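Notes from the Grondale workshop

Hello again! I've been a robot babysitter since January, and this month I finally got a turn at the controls. The job was slippers — black ones, on the yellow table — and I had to drive the arms myself by remote so the robot could learn from my moves.
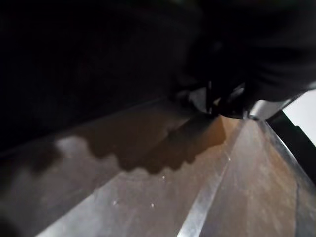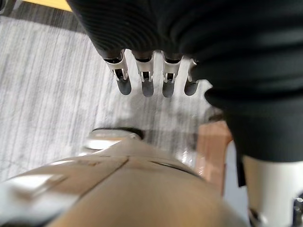
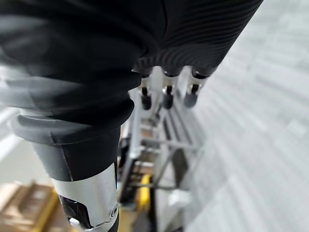
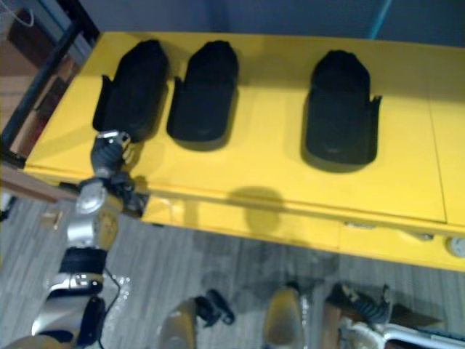 My first 10 tries were awful. I kept moving my own elbow and expecting the robot to agree with me, and Ewan Harawira (patient man) kept saying "slower" from behind his coffee. We save every run, then go back and throw out the ones where the driver dithers, so most of mine are gone already. By run 27 I had a rhythm, and my shoulders had quit.

The plan is 3000 good runs before we hand them over to the Waaka team for training. We take turns, and I'm told nobody should drive for more than an hour at a stretch — I believe it! If you'd like a go, write to me and I'll put you down for a morning. Wear comfy shoes.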